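Aug 13, 2022

Up at 5 again. Couldn't sleep, too hot, and the neighbor's sprinkler going. Coffee, half a banana, then the bike to Ganwood before the traffic.

Swim went ok. 1,040 yards, slow, left shoulder clicking on the way back every length. Snežana says rest it. I said yes and didn't mean it. She knows. Locker jammed again, had to get the kid from the desk to pry it open.

Trip planning took over the rest of the morning. Ljubica wants the lake house in November, Drita wants it in September when the water's still warm, and I just want someone to book the thing. Deposit is $50 a head, we need eight people or the price jumps. Have seven. Ebenezer is a maybe, he's waiting on his work schedule. Called him twice, voicemail. Texted Tihomir to ask if his brother would come, he sent back a thumbs up and nothing else - thumbs up to what??
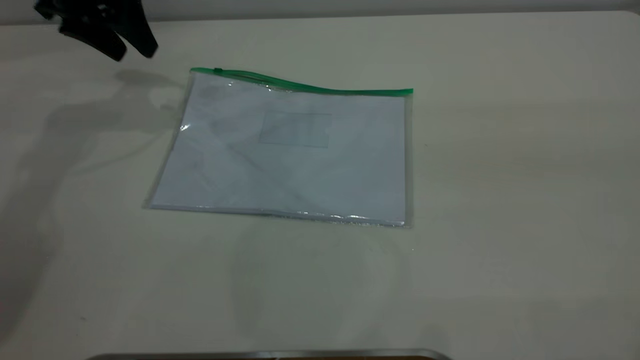 So are we going in September or November? November, because Ebenezer can't get days off before that and Drita gave in around lunchtime.

She wasn't happy about it. Says the lake will be freezing and she'll sit on the porch in a blanket the whole time and glare at us. Fine by me. I'll bring the card table and the good soup pot. Need to ask Ljubica if there's a real stove up there or only the two burners like last time, when it took us till 9 to eat.

Afternoon a mess. Forgot the dentist, got charged. Grocery run, forgot eggs, went back, forgot the rice. Mom called while I was in the line and I said I'd call back and then didnt. Tomorrow, first thing.

Read maybe four pages on the couch and fell asleep with the fan on me. Woke up with a stiff neck to go with the shoulder.

To do - dentist (again), call Mom, money to Ljubica, find the warm sleeping bag, I think its in the hall closet behind the vacum.

Ebenezer just texted. He's in. Eight!! Bed.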